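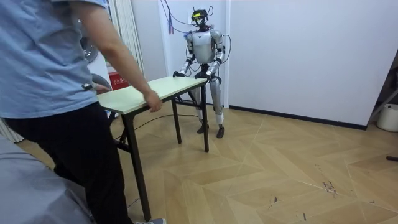 You are treating a bad release as a grip problem, and I think it is a timing problem, one of the operators wrote in the comment field of the trial sheet. We quote the remark because the joint torque logs later supported it. The rest of this section gives the analysis.

5.3 Early release during shared table carrying

The task is the one defined in Section 3: a person and the humanoid hold opposite ends of a small table, move it a short distance and set it down. The carry policy (Skiso) decides when to open the hands. It does so when the vertical load estimated at both wrists stays below a threshold for a fixed window. In the Drenstead trials the hands opened before set-down in 12 runs. In seven of these the robot's end dropped to the floor. No one was hurt, but the result fails our safety requirement, and the trials were stopped until the cause was found.

Each hand holds the table edge in a pinch, with a fingertip on the top surface and the remaining fingers below (Figure 6). In this posture the fingers below carry the weight and the fingertip on top resists tilting. If the person raises the far end quickly, part of the load moves to the fingertip, and the wrist estimate from the Balta driver drops for a short time even though the table is still off the floor.

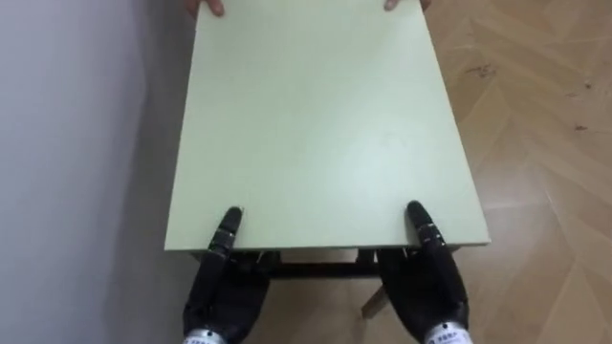

Figure 6. Two-handed pinch grip on the near edge of the tabletop, robot's view. The partner's fingers are at the far edge.

The release window had been set to 1000 ms. Replay of the logs showed that the dip caused by a fast lift could last longer than this when the person also pulled the table toward themselves. The driver then filtered the signal a second time, which stretched the dip further. Neither effect appeared in simulation, where the partner was modeled as a fixed vertical support.

We made two changes. The window was raised to 2000 ms, and release now also requires that hand height match the expected set-down height. The second filter was removed. Grip force was left unchanged.

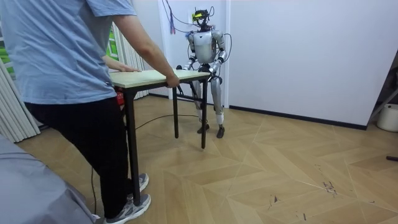
Moussa objected that a longer window only hides the fault, and that a partner who has already set the table down will pull against closed hands. We agree in part. With the height check disabled, the longer window alone still gave early releases. With both conditions active we saw none, but the delay after set-down was noticeable, and several operators let go first and waited. A contact sensor on the table legs would remove the need for the window, at the cost of limiting the method to prepared furniture. The stop command was tested separately and is covered in Section 5.4.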